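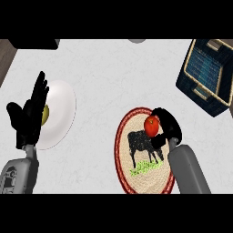
Fig. 1. Two robot arms over a marble countertop, seen from above (computer rendering).

Learning to Sing in a Room Full of Strangers: Our One-Night Choir Project
Final report, Music in the Community
Kai Brandes
March 16, 2020

When our instructor, Annelore Hamann, said we could do pretty much anything for the final project as long as it involved people making music who don't usually make music together, I knew right away I wanted to try a one-night choir. You put up flyers, people show up, everyone learns one song, you sing it through, and then you all go home. I'd been to one in high school with my aunt and I still get a little goosebumpy thinking about it (she cried, I pretended not to).

My partner on this was Nele Wunderlich, who plays piano and can read an alto line without moving her lips. I can't read music all that well. I sing by ear, mostly in the car. So we split things up: Nele wrote the arrangement and led the rehearsal, and I did the flyers, the sign-up sheet, the room, the snacks, and this report.

Picking the song

This took way longer than it should have! We wanted something slow enough that beginners could hang on, but with enough going on that the basses wouldn't fall asleep. We also didn't want to deal with permission for a cover if we ended up posting a video. In the end we used "Garkdale," a song by Torben Stöcker, who graduated from our program and plays around town under the name Verus. It's just guitar and voice on his recording, and it has this long wordless part near the end that was basically begging for a choir. I emailed him, and he wrote back the same night and said go for it. His only request was that we keep the weird chord in the second verse. We kept the weird chord.

Nele's arrangement has three parts: high, middle, and low. She didn't want to call them soprano and alto and so on, since she figured that would scare people off, and I think she was right. The low part only uses five notes in the verses. The middle part gets the melody for most of the song, and then the high part takes it over in the wordless section. It was 2 pages printed on both sides, with the words typed out again in big letters for anybody who didn't want to look at notes.

Getting people there

We printed 250 flyers and put them up in the student union, the laundromat, both coffee shops, and the library. I also posted in a couple of neighborhood groups online. Our sign-up sheet had 47 names on it by the end of February, and I was thrilled and also kind of panicking about chairs. We had the use of Ondach Hall, the old recital room behind the music building, and it has a great echo and terrible heat. Everyone sang in their coats for the first half hour.

I'd say the crowd was about half students and half people from town. A few came in pairs or with a kid. One man told me at the door that he was only there to listen, and by the wordless part he was standing with the lows and going for it.

The night itself

We started at 7 in the evening with warmups. Nele did sirens (sliding from low to high and back down), and then she had everybody hum one note and walk around the room until they could feel the sound change. I thought people would hate that one. They loved it! It got them to stop standing next to whoever they came with.

Then we taught the parts, middle first. Teaching the melody to everyone before splitting up was the best decision we made, and it came from Gunther Sperling, who ran the church choir I grew up in. I called him for advice the week before and took two pages of notes. He also told me to put the strongest singers in the back row so the others could hear them from behind. We forgot to do this until the break, and the second half sounded a lot more solid once we did.

The weird chord gave us trouble. The highs kept drifting down until it turned into a regular chord, and Nele had to stop four times. Finally she had the lows hold their note by themselves and brought the others in one at a time, and you could hear people laugh when it clicked. We ran the whole song three times after that and recorded the last two.

Sirko, the little recorder we checked out from the media desk (every piece of equipment there has a name on a sticker), sat on a stand in the middle of the room. I set the level too hot on the first take, so the loud part is crunchy. The second take is clean, except for somebody's zipper right before verse one. That's the one we turned in.

What I'd change

Start the lows earlier. They waited almost twenty minutes while we worked with the other two groups, and some of them wandered over to the snacks and had to be called back.

Make the word sheet match the music sheet. I typed the words from Torben's recording and Nele took hers from his lyric page, and one line in verse two was different. So for the first run half the room sang "over the river" and half sang "under." Pretty, but confusing.

Bring a second pitch source. The piano in Ondach is a bit flat up top, and Nele ended up giving the highs their note with her own voice all night. She was hoarse the next day.

I'd also like a way to hear from people afterward. I meant to hand out a short survey, but everyone was talking and hugging and putting on hats and I just didn't get to it. What I have is a handful of comments I wrote down on the back of a flyer, including "shorter warmup," "longer warmup," and "when's the next one?"

Materials turned in with this report: the arrangement, the word sheet (with the river line fixed), the flyer, and the audio of take two. Torben has a copy of the audio too and asked if he could play it before his next set, and we told him yes.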